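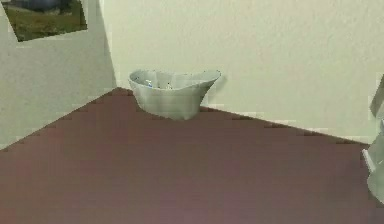 Painting a room that has corners in it

If you have only ever painted a fence, indoor walls come as a shock. A fence forgives you. A cream wall remembers everything you did to it and shows it to visitors at four in the afternoon, when the sun comes round.

What follows is how I do a small room in a pale colour, having done ours twice. The first time was a shade called Osance, which looked like clotted cream on the card and like a hospital corridor by bedtime. The second was Bredari, a touch warmer, and we have decided to like it.

Before you open a tin

Move out what you can and shove the rest into the middle under a sheet. Big tables can stay if they weigh more than you do, but cover them properly. Dark tops show every pale speck, and you will find the last one with your sleeve in November.

Wash the walls with warm water and a drop of washing-up liquid. Start low and work up, so the dirty dribbles don't leave tracks down dry paint. Rinse, then leave it overnight. Everyone skips this and everyone gets away with it except near the cooker.

Fill the dents. Use less filler than you want to, let it go hard, and sand it flat. Run your hand over it with your eyes shut. If you can feel it, you'll see it.

How much paint

Measure the width of each wall, add them up and multiply by the height. Take off the door if you're feeling mean. Divide by the coverage printed on the tin, double it for two coats, and then buy a bit more than that. Our box room came to 17 square metres, and I bought exactly enough for 17 square metres, which is how I came to know the bus timetable to Irnden so well.

If you need more than one tin, tip them all into a big bucket and stir. Two tins of the same colour are cousins at best.

Cutting in

1. Take a 2 inch brush with a slanted end. Dip a third of the bristles and tap off the extra on the inside of the bucket. Don't wipe it on the rim.

2. Start at an inside corner and paint a strip down both sides of it, a brush and a half wide.

3. Do the ceiling line next, in long strokes, breathing out. Jessie Moncrieff taught me the breathing. She also taught me to turn the radio off, and I have ignored that part.

4. Finish with the skirting and the door frame. Tape helps if the woodwork is sound. Pull it off while the paint is still a little soft.

Do one wall at a time and roll it before the strip dries. Leave it and you get a darker border all the way round, like a mourning card.

Rolling

Use a medium sleeve, and pull the loose fluff off it first with sticky tape. Load it until it's full but quiet. A roller that hisses is going too fast, and one that crackles is running dry.

Roll up and down in overlapping strips, then go over the lot once from top to bottom with almost no pressure. Then stop. The missed patch you have just spotted can wait for the second coat. Going back into half-dry paint makes a scar.

The colour will look wrong

Two walls that meet in a corner never look the same colour. The one facing away from the light goes greyer, and the other looks a shade brighter, though both came out of one bucket. My brother-in-law Mackay repainted a whole side of his hallway over this. It dried exactly as before.

Give it two coats and a full day of daylight before you complain to anyone.

Cleaning up

Scrape the roller over the bucket with the back of an old knife, then rinse it under a cold tap until the water runs clear or you lose interest. Wrap the brush in kitchen paper so it dries in shape. Pour the leftover paint into a jam jar, write the name and the room on the lid, and put it somewhere the frost can't get at it.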